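3.2 Sorting Setup and Materials

The sorting activity was designed to fit into the last part of a normal play period, when the room has to be put back in order anyway. We wanted a task that children between four and six already knew, that needed no reading, and that left a physical record at the end. Putting building bricks away by color met all of these conditions. It is also one of the few cleanup tasks for which most classrooms already have a rule, even when the rule is not written anywhere.

Sessions took place at two preschools, Kamath and Ovorbridge. Both have an open block area with a hard floor and a low shelf, and both let children bring bricks out to the floor in any amount. At Kamath the bricks had always been kept in one deep tub. At Ovorbridge they had been sorted by color for several years, although the teachers told us that the colors were mixed again by the end of most weeks. The difference between the two schools was useful to us. It meant that one group was learning a new system while the other was using a familiar one with a new container.

A total of 23 children took part. Each child worked alone or with one partner, depending on what the teacher thought would go best that day. We did not assign partners. Children who walked away were not called back, and a session was treated as complete when the child said it was finished or moved on to something else.

The container was the part of the setup that changed most during planning. In the pilot work in January we used separate bins with lids, one for each color. The children treated the lids as toys, stacked the bins, and carried them off to other parts of the room, so that by the end of a session the red bin might be under a table and the blue one in the play kitchen. We moved to a single organizer that keeps all the colors side by side (Figure 3). It has no lids, and the sections cannot be pulled apart and carried away one at a time. Children can look into it without opening anything, which matters in a task where the contents of each section are the only label.
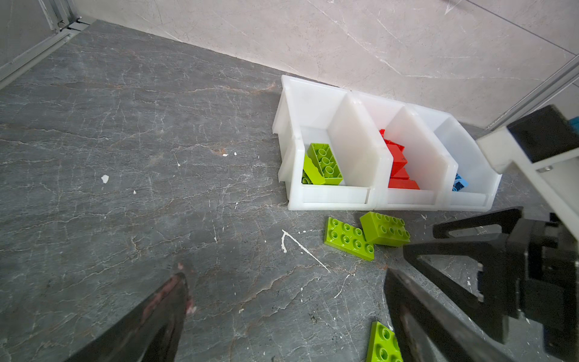
Figure 3. Three-section organizer and lime-green bricks used in the color-sorting task.

Labels were left off on purpose. Picture labels and colored stickers are common on classroom storage, and in the pilot they made the task easier for the younger children, but they also made it hard to tell whether a child was matching a brick to other bricks or matching it to a sticker. Without labels, the child has to look at what is already in each section. The organizer itself is white, so it gives no hint about which color belongs where, and the three colors, lime green, red and blue, are far enough apart that none of the children mixed them up when asked to name them before the session. The dividers are translucent. Some children looked through them to check the next section over, and one child at Kamath held a brick against the divider before deciding which side to drop it on.

Before each session an adult placed starter bricks in every section. The amounts were deliberately uneven. A section with a full heap is easy to read from across the room, while a section with only a few pieces has to be looked at more closely, and we were interested in whether children would slow down before using it. The loose bricks were then put on the floor in front of the organizer, close enough to reach from a sitting position. For the first round all of the loose bricks were the same color. This gave every child an easy start and gave us a clear view of how they handled the container before color choice became part of the problem. In the second round 7 bricks of mixed colors were used.

The low front lip turned out to be more important than we had expected. Adults tend to drop a brick in from above. Most of the children slid it over the front edge with a flat hand, and when a section was already well filled, the pile pushed back and a brick came out again onto the floor. We did not score this as an error. A brick that went into the right section and then fell out was recorded as placed and lost, and the child could pick it up or leave it. Several children began to build the pile toward the back wall after this had happened to them once or twice.

We also recorded how bricks were left. A brick could be tossed in at any angle, laid flat with the studs up, or pressed onto another brick. Pressing bricks together was more common at Ovorbridge, where teachers encourage it as a way to save space. It made the heaps lower and more stable, but it took longer, and two children lost interest in cleaning up altogether and started building inside the container. Their teacher let them continue. We kept these sessions in the data set and marked them separately.

The organizer was placed against a wall in every session. When it stood in the open, children reached in from behind and from the ends, and the order of the sections was different depending on where they sat. With the wall behind it, everyone approached from the same side. Its exact angle was not controlled. Teachers pushed it into position by hand, and small differences from one day to the next did not appear to affect what the children did.

Coding was carried out from written notes made during the session by one observer and checked against the final contents of each section. Pavithra Panicker prepared the coding sheet and trained the observers at both schools. The sheet uses 3 outcomes for each brick: correct section, other section, and not put away. A brick left on the floor beside the organizer was coded as not put away even if the child had clearly moved it closer. This was the category on which observers disagreed most often at first — some counted a neat row of bricks along the front edge as cleaned up, and so did some of the children.

Disagreements were settled by discussion before the next session at the same school. We did not go back to the children to ask what they had meant, as the teachers felt that questions about cleanup would sound like criticism. The final contents were written down before anyone else used the block area, and the organizer was then returned to the teacher, who emptied or kept it as she liked.

Related items

Lids, Bins and Open Shelves: Storage in the Preschool Block Area
Vustico Working Notes on Cleanup Routines
Picture Labels and Color Matching in Four-Year-Olds
The Sonon Classroom Materials Survey
When Cleaning Up Becomes Building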